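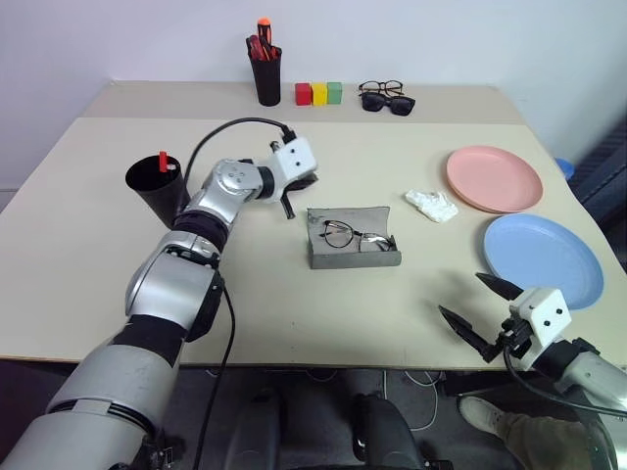 Talks > Home & Desk > Speaker notes

Reading time: 4 minutes

One Table, Everything On It

Notes for the Irnham library evening, 27th July. Radoslava Slanina

Opening

Leave the slide up while people find seats. Don't rush it. Let them look at the glasses case for a bit.

Say hello, thank Édgar for the projector and the extension cord.

Then straight in: hands up if your table at home has both household stuff and stationery on it right now. (At Chisholm nearly every hand went up, and the people who kept theirs down got some very funny looks from their families!)

I love a mixed table. I really do. A table where a plate ends up in the same company as the desk things is a table that gets used, and I would so much rather help somebody with that than with a room where everything lives in a box with a lid.

The glasses case

Point to the middle. Grey case, lid folded back, glasses sitting inside. My favorite thing on the slide.

An open case is a parking spot. You can see the glasses, you can grab them with one hand, and the lenses are resting against lining and not on the tabletop. Thin dark frames like these vanish on a dark desk - on a pale beige top, in a grey lining, they jump right out.

Tell the story of my aunt and the closed cases. She had 2 identical ones, both shut, and she opened the wrong one every single time for a whole winter. We left one open by the phone and that was the end of it.

Ask: where do your glasses sleep? Take a few answers. Someone always says the fridge.

The blue plate

Plates are the best catchall going. Wide, low, easy to wash, and you can carry the whole lot off in one trip when supper is ready.

Color matters more than people expect. Blue on beige is easy to find from the doorway. Mention my January experiment, white plate on white cloth, and how I lost my own keys on it.

If somebody asks about trays: yes, fine, lovely, but most of us already own a plate.

The clear-off

Do this part live on the demo table. Slow down, I talk too fast here.

Start with anything that belongs to the kitchen and take it to one corner. Pens, paper and the rest of the desk things go to the opposite corner. Glasses stay put till last. Close the case only if it's leaving the room.

Leave some bare tabletop between the groups. It feels like wasted space at first and then you try to write a letter and you're so glad of it.

Ten minutes is plenty. Put the timer where the front row can see it.

Handout

200 copies in the Dokia box under my coat. One each, and spares by the door. The back is blank for drawing your own table, so hand out pencils too.

Questions that may come up

Kids' homework: give it a corner of its own and let it be messy in there.

Shared tables: talk about it before you move anybody's things. Please!

Small tables: same idea, fewer corners. A windowsill can be one of them.

Finish on the drawings. Invite a couple of people to hold theirs up, then tea.

Comments (3)

marnie_k
I was at the Chisholm one and my glasses case has been open on the hall shelf ever since. My husband keeps shutting it. Any advice?

Radoslava Slanina
Get him one of his own to shut!

T. Oakes
Are the handouts going online? I missed out on the night and my sister wants to do the corners thing with her boys.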